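Vudico Student Robotics: Pre-Run Inspection Checklist, Kitchen Task Unit
Project: Farer (dish handling and mobile reach)
Applies to: all student teams booking the kitchen bay
Revision: July

Status codes: OK = pass. C = pass with comment. H = hold, no powered motion until cleared. N/A = not fitted for this run.

Section 1. Power and stop circuit

1.1 Emergency stop latches and drops arm power. OK
1.2 Second stop within reach of the observer's position. OK
1.3 Stop tested with the arm enabled and stationary. OK
Comment: test was done at the start of the session only. The procedure asks for a repeat after any battery change. Team to enter the repeat in the log, with the initials of whoever pressed it.
1.4 Battery charge above 60 percent at start of run. OK
1.5 Battery strap and connector cover in place. C
Comment: strap is fitted but the free end is long. Trim or tape it before the next booking.

Section 2. Arm and gripper

2.1 Speed limit set to 300 mm/s for student operation. OK
2.2 Reach limit set to 700 mm from the shoulder axis. OK
2.3 Finger fasteners checked with the driver, not by eye. OK
2.4 Cover over gripper body seated, no fabric or rubber near the finger pivot. OK
2.5 Grip force at the "plastic item" preset. C
Comment: preset was correct. The team had also saved a second preset under nearly the same name with a higher force. Delete it or rename it so that it can't be picked by mistake.
2.6 Wrist camera view clear, held item and rack both visible. OK

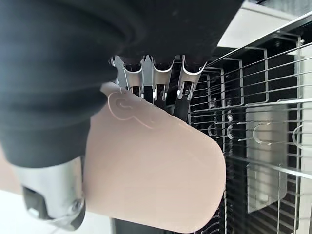
Item 2.6, wrist view with the pink item held beside the wire rack.

2.7 Clearance between held item and rack metalwork. C
Comment: the upper edge of the pink item is touching the lower tips of the three metal tines. Contact at this point is allowed under the Farer task rules, but the approach path must not push through it. Operator to back off and re-approach if the force reading climbs during the move.
2.8 No wire hook or loop in the path of the fingers. C
Comment: the rack has curved hooks to the right of the item. Keep lateral moves short until the item is clear of the wires. A finger caught in a hook counts as an H and ends the run.
2.9 Items for handling are plastic or blunt metal. No glass, no ceramic, no knives. OK
2.10 Gripper cycle count below 3,000 since last finger service. OK
Comment: Skeden team shares this gripper. Both teams are to write cycles in the same log sheet. Two sheets were in use.

Section 3. Floor and work area

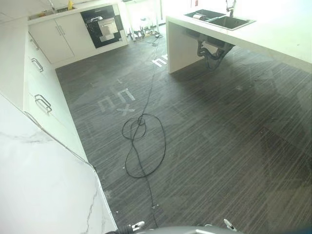 Carmela Villanueva
Safety Lead, Kitchen Task Unit

3.1 Travel lane free of cables. H
Comment: a long black cable runs down the middle of the tiled floor from the equipment at the back, with a loose coil that crosses over itself partway along. It continues toward the robot. Base motion is on hold until the coil is taken up and the cable is routed along one side. Arm-only work with the base locked may continue.
3.2 Tripods and stands outside the travel lane. C
Comment: stands are grouped at the far end of the floor with their legs spread on the tiles. Acceptable for runs that stay in the near half of the lane. For full-length runs they must be moved or the far limit reset.
3.3 Floor markings legible. C
Comment: the mark near the island end panel reads clearly. The row to the left of the cable coil is faded, and other tape on the right half of the floor is hard to see. Lift the old tape and re-lay what is still needed. Any mark not on the current lane drawing should come up.
3.4 Floor clean and dry, checked on foot before base motion. C
Comment: small white specks near the base of the left cabinets and near the lower part of the cable. Sweep before the base is unlocked.
3.5 Drawers and doors on the robot's route fully closed. OK
Comment: bar handles project into the lane on the left side. Keep the arm tucked when passing them.
3.6 Open area under the island guarded or marked as no-go. C
Comment: drain pipes and fittings hang below the sink in the open space. The software no-go zone must cover the full underside. Vallejo team's map file stops at the front face of the panel and should not be loaded.

Section 4. People

4.1 Operator and observer named on the booking sheet. OK
4.2 Observer has no other task during powered motion. OK
4.3 Long hair tied, lanyards off, closed shoes. OK
4.4 Verbal call made before each enable. C
Comment: call was made but too quietly to carry. Use "arm live" and wait for the reply.

Section 5. Disposition

Arm-only operation: released, base locked.
Base motion: held on item 3.1. Item 3.4 to be closed at the same time.
Comments on 1.5, 2.5 and 3.3 to be closed before the next booking.
Recheck of 3.1 to be signed by Patricio Cuesta or the safety lead. Team members may not clear their own hold.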